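December

Woke before six with the radiator knocking again. Put on two sweaters and made the rice porridge with the last of the ginger. Hsin-yi Shek called while I was eating to say her mother is out of the hospital and already complaining about the food at home. I said I would bring soup.

Spent the morning on the quilt. I have been stuck on the border since October and finally ripped out the green strip. It was pulling at one corner and I would have seen it every time I made the bed. Replaced it with the gray from Dad's old work shirts. There is enough left for two cushions if I cut carefully. The binding will have to wait until I get more thread, and the store on Pandlow Street closes early all month.

Lunch was toast. Paid the water bill. Wrote to Esperanza Nakamura about the batting, asking if she still wants to split a roll, and told her I prefer the wool.
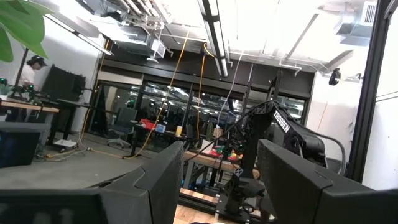
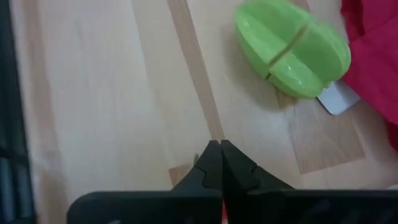
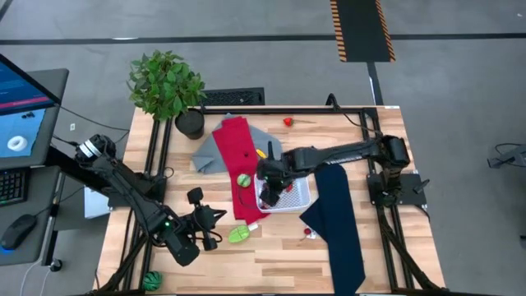
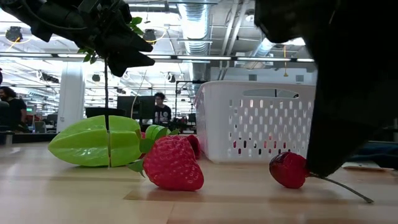 In the afternoon I walked to the library and returned the two mysteries. Didn't finish the second one. Too many cousins, and I had guessed the will by chapter 6. Took out a book on Amis weaving that Pin-yu Lui told me about, mostly for the color plates. There is a red and black band on one page that would make a good block if I could get the points to meet. I tried drawing it on graph paper at the kitchen table and got it wrong twice. The center is off by half a square. Will try again with the bigger paper.

Soup for Mrs. Shek: chicken, white radish, a little dried mushroom. Carried it over at four. She ate a full bowl and said it needed salt. She showed me a quilt her aunt made, all hand stitched, with tiny hexagons in brown and blue. The stitches on the back are as even as the ones on the front. Mine are not.

Home by dark. Sewed the last side of the gray border and pressed it. Lies flat now. Need to buy thread, lamp oil, onions. Call Hsiu-ying Yip back about the ride.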